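Skudent four-lobed sweet bowl: review
Edem Akolgo, January 3, 2024

I bought this bowl in November from the Derese shop in Sestcombe, after the glass one we'd had for years got a chip in the rim. It's a plain clear plastic dish with four rounded lobes, sold for sweets and nuts. I've used it most days since, at home and on the long table where people stop for a drink.
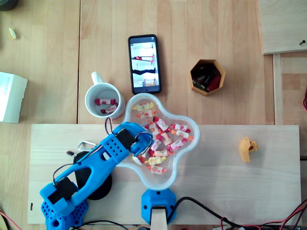 Size was my main worry. The shop had it down as holding 700 ml, and for loose nuts I'd believe that, but wrapped sweets take up a lot of room. Fruit sweets in twisted wrappers are the worst for it, as the ends stick out and stop them packing down. With a dozen in, they lie in the middle and the lobes and you can still pick one out easily. The clear sides help too — the wrappers show through, so you know when it needs filling.

It will take more than that. I've heaped it up for visitors and it copes, though the last few tend to slide off if someone knocks the table. Anything left over goes in a mug.

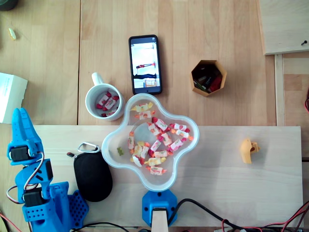
Cleaning is simple enough. The lobes are wide, so a cloth gets into them, and sugar comes off with warm water. I don't put it in the dishwasher. After eight weeks mine has light scratches on the bottom, which I only notice when it's empty.

The weight is the weak point. It's very light and slides on smooth wood. My old Dodasia dish stayed where you put it, but it cost more and was a nuisance to carry.
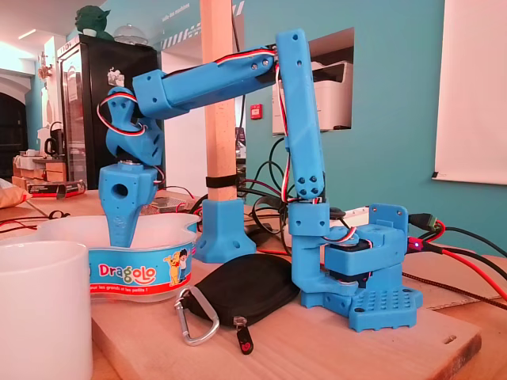
I paid six pounds and would pay that again. I wouldn't use it for anything with a sauce, and a lid would be useful in summer. For wrapped sweets on a table it does the job, and I've since bought a second one for my sister.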